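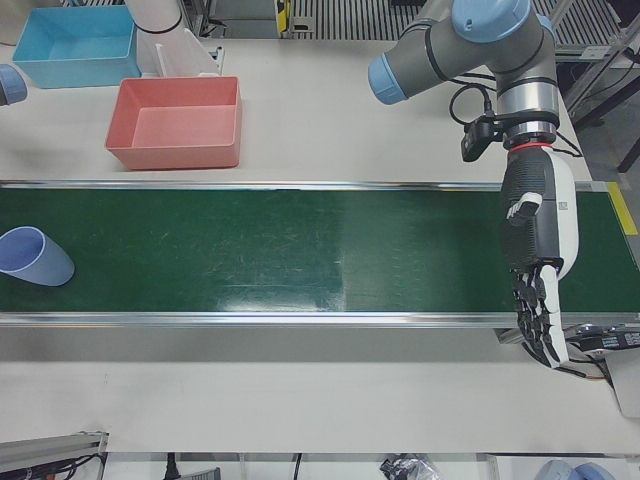

Figure 6. Left hand waiting above the belt, cup lying on its side.

Teaching the cup pick by remote control

1. Put on the Skurkasero gloves and take your time getting comfortable.
2. Set the arm speed to 40 percent, and please leave it there until you know the task well.
3. Ease the hand down toward the cup. 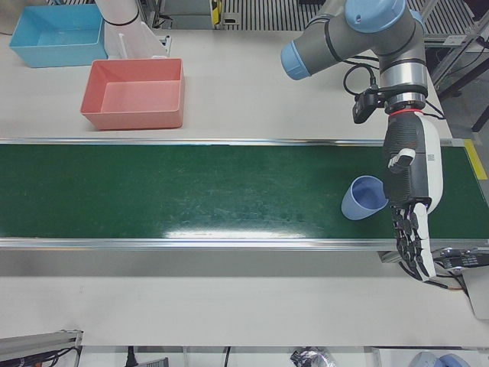 Figure 7. Cup beside the hand, open mouth toward the arm.

4. Close your fingers gently and press Save.

Caution: Keep people clear of both arms.
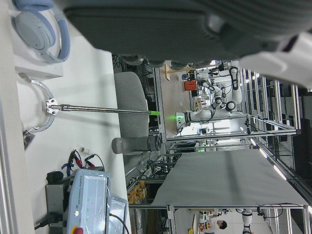 5. Repeat from step 3 until you have 298 good takes.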